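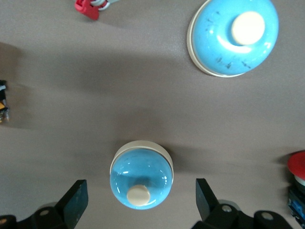 3.2 Sorting the buttons

I'll admit we underestimated the buttons. Ditte Skov and I had 75 sorting rounds planned, and I'd assumed size would settle most arguments - big blue dome here, little blue cap there. Then came the question of where a red one belongs! We went by colour first and size second, and kept to that throughout.

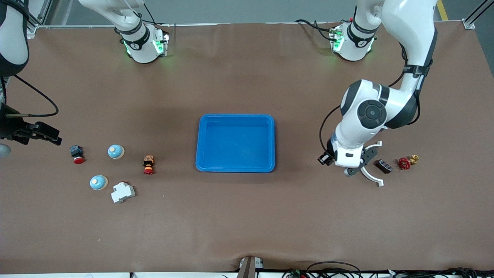
Figure 2. The brown work surface, with the blue tray near the centre and small parts on either side.

The tray stayed put between rounds.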